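Subject: Re: [sim-practice] Draft 4 of the scene checklist, comments please
From: Lorraine Tomoana
To: sim-practice list
Date: 8 March 2024

Hello all, and thank you Urmila for getting the draft out when you had the Skanulstead release on your plate as well. I read it twice with a pot of tea and my replies are under your points. The study room is the one I had open while I was reading, so most of my grumbles come from there.

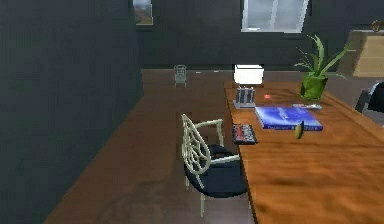

1. Naming of objects

Urmila Upadhyay wrote:
> Every loose object must have a plain-language name in the scene
> file, and the name must be one that two people would agree on
> without talking to each other first.

Yes, yes, yes, and please keep the second half of that sentence whatever Rory says about it being hard to enforce! The little yellow-green thing by the blue book is a perfect case. I would call it a pear, Jeanie is firmly in the lime camp, and if the instruction says "pick up the pear" then one of us is going to mark a good run as a failure. The slim white-and-gray thing behind the book is just as bad (remote control? some other small device?). My suggestion is that the scene file carry one agreed name plus a list of accepted others, the way we did it for Gotunano.

2. Reach and clearance

> Objects used in a task must be placed where the arm can reach them
> with the furniture in its default position.

Could we add "including chairs"? The chair with the loopy white back is pulled right up to the desk, and a mobile base coming in from that side would have to plan around it. I don't mind that at all, it is a fair test, but the rule should say whether moving a chair counts as part of the task or as a collision. Sawatzky's old rules counted it as a collision and Pollel's didn't, and Shona spent most of September sorting out scores that couldn't be compared.

3. Surfaces

> Shiny floors are allowed but must be listed.

Fine by me. I would say "shiny or reflective surfaces" – the blurred reflections on a wood floor are mild, but a glossy book cover can bother a depth estimate just as much and it is a lot closer to the gripper.

4. Small objects

> No task object smaller than the fingertip pad.

I would soften this one. The tiny red square next to the lamp is fine as clutter, and clutter is good for us, so long as it never turns up as a target. Perhaps the file needs a "target: never" flag? Rule 9 already has something like it for wall fixtures and we could borrow the wording.

One last thing and then I will let you all get on. Of the 201 scenes in the set, 49 still have the old license note in the header, and the checklist doesn't mention licenses anywhere. Shona, would you be willing to write a line or two for that? You know the history better than I do.

Warm wishes to everyone, and Rory, I do still owe you a reply about the joint limits.

Lorraine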